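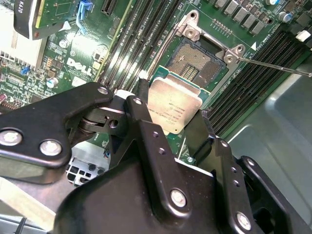

March, a bit after 4 in the morning

Can't sleep, so I'm at the kitchen table with the last of the ginger cookies and a cup of tea I keep forgetting to drink. The moving truck comes in 17 days and I have packed one box. One! It's got the waffle iron in it, plus every scarf I own, and I've already had to cut it open again for the scissors.

Evelien called last night after dinner and we were on the phone forever. She's seen the house in Omau now (she drove over from Hundau with the kids in the back, bless her) and she says the stairs are steeper than they looked and the kitchen smells like somebody's been frying onions since the seventies. She loves it though. She kept going on about the pear tree. I asked if the back bedroom gets any light and she said "some, in a nice way," and I've been lying there all night wondering what on earth that means.

Work was fine. Long. Maarten had the parts all laid out before I'd even hung up my coat, and we got through more than I thought we would, so I was out the door by 7. He asked if I'd miss the place and I said something dumb about the coffee. I will miss it, I think. I'll miss the walk home along the canal more, even when it's blowing sideways like tonight.

Things I keep going back and forth on: the green couch (too big for those stairs, but I wrote half my letters to Mom on that couch), the piano, the box of Dad's maps. A man from Kotian offered me 170 for the piano and I said I'd think it over, and then I sat down and played it for an hour, badly, with the window shut so the downstairs people wouldn't complain. So I guess that's my answer? Except it has to get up those stairs too.

Tea's cold. The birds are starting up already, which feels early. I'm going to try lying down again, and tomorrow I'm doing the bookshelves, all of them, no sitting on the floor reading.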